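How to get a copy of a police collision report

If you have been in a road accident, your insurer or solicitor may ask for the police report. You can apply for it yourself. These steps cover crashes dealt with by the Horkow force, but most other forces work in much the same way.

Before you start

You will need:

The collision reference, usually written on the slip the officer gave you at the roadside
The date, time and road
The registration number of at least one vehicle
Proof of who you are, such as a driving licence or passport

If you have lost the slip, ring the enquiry desk and give them the date and the registration. They can look up the reference but will not read out any of the report over the phone.

Step 1. Check that a report exists

Police do not write a full report on every bump. If no one was hurt and the drivers swapped details, there may only be a short log entry. Ask the desk which you have before you pay.

Step 2. Fill in the request form

Forms are kept at the front counter and can be sent by post. Tick the box for the part you want. The short extract costs £2 and gives the names of the drivers, their insurers and the vehicles. The full report costs £78 and adds the sketch plan, the officer's notes and any witness statements that can be released.

Most claims for damage only need the extract. Ask your insurer first.

Step 3. Send it in

Post the form with a cheque and a photocopy of your proof of identity. Do not send the original. Write the collision reference on the back of the cheque.

Step 4. Wait for a reply

Allow 40 working days. Requests made in August often take longer. If someone may be charged, the full report is held back until the court case is over, though you can still have the extract.

Step 5. Read it through

Check the spelling of names, the registration numbers and the road. If something is wrong, write to the same office, quote the reference and say which line needs changing. An officer's opinion on the cause will not be altered, but your letter can be kept with the file.

Keep a copy of everything you send.

Page last checked 23 January 2004
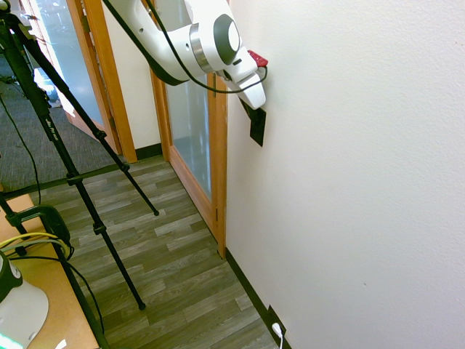
S. Georgiev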